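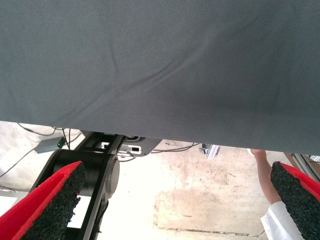

Gray cloth, with a few long creases in it.

I bought my stovetop coffee pot at a church sale for two dollars. It's a Levard, the six-cup one, and the lid was stuck shut with old coffee. Merle Cartwright was working the table and told me it had been there the year before as well.

Vinegar and hot water got the lid open in an afternoon. The rubber gasket was another matter. It had gone hard and cracked in 2 places, and steam would have come out the side before any coffee reached the top. Levard stopped making this size a long time ago, and the gaskets sold for other brands were all slightly too wide. I tried trimming one with nail scissors. It leaked.

Manaia Whitelaw, who I used to work with, told me to write to a parts shop called Grimshaw. They asked me to measure across the inside of the collar and send them the number. A packet of three came in November. The first one fit with a bit of pushing.

Since then I've made coffee in it most mornings. I fill the base with water that has just boiled, keep the burner low, and take it off as soon as it starts to sputter. I use a medium grind. The fine stuff from the supermarket clogs the filter and tastes burnt to me, though my brother likes it that way.

The handle is still the original and has a chip near the top. I looked at replacing it, but the new ones cost $37 with shipping and I can hold the pot fine as it is. The other two gaskets are in the drawer with the corkscrew.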